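Nodura Blocking Notes
Data card, October revision

What is in it

Blocking grades for tight ends in the Limden amateur football league, up to 200 snaps per player. Each row is one snap: player, line-up spot, run or pass, who he blocked, and a grade from 0 to 9. Grades were given by Knut Mühlbauer and Maarten Dekker, working apart from the same sideline video.

What I would not use it for

Ranking players. People keep doing this and I keep asking them to stop. A tight end who stays in to block on third and long gets the hard rushers, and his average sinks. The Albers starter looks terrible in this file. I have watched him play and I don't believe it.

I also doubt the grades are as fine as they look. The two graders gave the same number on 70 percent of snaps, and much of that is easy stuff where the defender never showed up. On double teams they often disagree by 3 or more. Both grades are kept in the file – please don't average them and call it settled.

Known problems

The Prostinau home games were filmed from low down behind the bench, so feet are often hidden. Snaps marked "feet_unseen" got a grade anyway. I would drop them.

Penalties are missing. A clean-looking block may have been a hold.

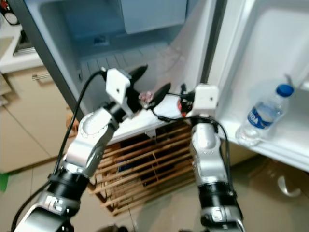
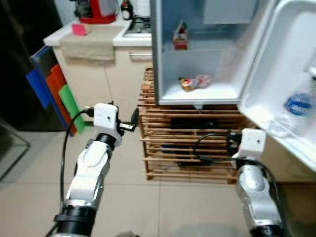
Files

snaps.csv has the grades. players.csv has heights and weights as the clubs reported them, so take the weights lightly. If you find a wrong jersey number, send the game and the clock time. "Number 88 looks off" is not enough to go on.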